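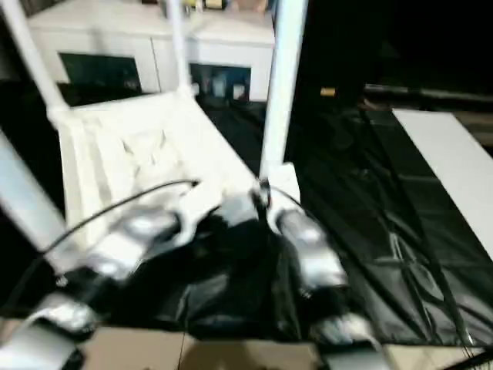
Padded panel in a pole frame. Blocks a draft, quiets a room, hides the corner where you dump stuff. Second one I've done, faster than the first, and most of the time saved came from doing it on the floor. Black plastic sheet spread out first, then the white padded panel set in between the white poles and tilted on a slope so you can get at both faces. Soft creases in the padding at that stage are fine. Don't chase them yet.

Got asked for these steps after the last post so typing them up quick. Sizes are for mine, change them for yours.

What you need

Poles. I use Lallex because Abernathy in Cendalwood stocks them and I can walk there. Any straight pole that takes a corner connector works. Four long, four short, plus feet.
Corner connectors to match. Buy one extra.
Batting, the thick kind.
Two pieces of cover fabric. White shows everything, pick another color if you have a dog.
Heavy thread, upholstery needle, thimble.
Elastic cord, the kind sold off a roll.
Two long straps with buckles.
Plastic sheet for the floor, bigger than the panel on every side.
Rubber mallet.
Clothes steamer, or an iron and a damp towel.

Before you start

Measure the doorway. Seriously. Terence Whitlock built his in the basement off my old instructions and it lives in the basement now. If the panel has to go through a door, the door decides the width, and you want room for your knuckles too.

Clear the floor. I push furniture back against the walls and work in the middle. Sweep, then put the plastic down. Tape the corners if you're on hard floor. On carpet it mostly stays put.

Step 1 - cut the cover

Lay the first fabric piece face down. Batting on top. Second fabric piece on that, face up. Smooth from the center out with your forearm, not your fingertips.

Trim so the fabric runs a hand's width past the batting all around. The batting should be a little smaller than the inside of the frame. Mine was the same size as the frame the first time and it bulged like a mattress.

Wash the fabric before cutting. I forgot and got away with it. You might not.

Step 2 - quilt it

Pin from the middle outward. Lots of pins. Then stitch lines across, evenly spaced, going all the way through. Long stitches are OK, this isn't a bedspread. If you own a machine that will swallow this much batting, use it. Mine won't, so by hand, two evenings, radio on.

Don't pull the stitches tight. Snug. Tight ones pucker and then the whole panel shrinks on you and you're short at the edges.

Turn the raw edges in, fold twice, stitch down. That folded edge is what holds the cord so do it right.

Step 3 - holes for the cord

Mark along the folded edge every hand width, and one close to each corner. Small holes. I use an awl and then overstitch around the hole, same as a buttonhole. Metal eyelets are quicker if you have the tool. Colin Whiteley used eyelets and his look better then mine, fine.

Keep the marks matching left and right. If they wander, the panel hangs crooked and you'll see it from across the room forever.

Step 4 - build the frame flat

Bottom pole, two uprights, top pole. Dry fit first. Push together by hand, check that it sits square by measuring corner to corner both ways. Both diagonals the same, you're square. Different, lean on the long corner until they match.

Then tap the connectors home with the mallet. Tap. The connectors split if you really swing at them (that's the extra one you bought).

Leave the top pole loose for now. You need it off to get the panel in without wrestling.

The other long and short poles are for the brace at the back, step 7. Put them somewhere you won't kneel on them.

Step 5 - panel in

Slide the panel between the uprights with the bottom edge against the bottom pole. Prop the far end up on a box or a low stool so it slopes. Way easier on the back, and you can reach under to feed the cord.

Start lacing at the bottom middle. Through the hole, around the pole, back through the next hole. Work out to one corner, go back to the middle, work out to the other. Then up both sides a bit at a time, switching sides. Do not do one whole side first. It drags everything over and you end up unlacing it, ask me how I know.

Keep the cord loose at this point. You're hanging it, you're not tensioning it.

Top pole on last, lace that, tap it down.

Step 6 - tighten

Go around again from the bottom middle and take up slack. A little at each hole. Then once more. Three passes is usual for me. Knot at the top corners where you can get at them later, the elastic relaxes over the first week and you'll want another go.

Press the middle of the panel with your palm. Should push in and come back. If it just stays there, another pass.

Creases: steam them now, while its under tension. Hold the steamer off the surface and go slow. Batting doesn't love direct heat. Let it sit before you stand it up. I go make lunch.

Step 7 - brace and feet

Short poles out from the bottom corners, long ones angled up from those to the uprights. Two triangles, one each side. Feet go on the ends.

If you are leaving it flat against a wall you can skip the brace and use the straps instead, one high and one low, anchored to something solid. Not a bookcase that isn't itself fixed to the wall.

Step 8 - stand it up

Two people. One at the foot end with a shoe against the bottom pole, one walking it up from the top. Keep the straps laid out ready on the floor where you can grab them, not still rolled up in the bag across the room.

Drag it on the plastic to where you want it, then tip one side, pull the plastic out, tip the other. Last time I left the sheet under there for a day because I was tired. No harm done.

Give it a shove. Wobble side to side means the brace connectors aren't home. Wobble front to back, feet need to go wider.

What it cost

400 for the pair of panels, everything in. 292 of that was poles and connectors. So if you have poles already from an old tent or a garment rack, big saving. Check they're all the same thickness before you get excited.

Things that go wrong

Panel sags in the middle after a month. Cord stretched. Redo the tightening pass, bottom middle first as before.

Bottom edge gets dirty. Spot clean with dish soap and a sponge. For a proper wash you unlace the lot, so take a picture of the corners first, helps a ton when it goes back.

Corner keeps popping out. Connector is worn or you've got the wrong size. Tape is a bad fix. New connector.

One side higher than the other. Usually the floor. Turn the panel around, and if the high side stays on the same side of the room it's your floor. Folded felt under a foot.

Poles yellowing in the sun. Wipe down or paint. I was asked about a wood version too - I did look at Gustwood dowels but they want drilling at every corner and I don't have the patience. If you try it, use screws, and predrill.

Storing it

Top pole off, unlace the sides only, roll the panel loosely around the bottom pole with it still laced on. Straps around the roll, not too tight or you set creases in that no steamer gets out. Stand it up in a closet. Mine get packed away in May and come back out when the hallway gets cold again.

Keep the spare connector in the same bag with the leftover cord and the needle. Write the panel size on the bag.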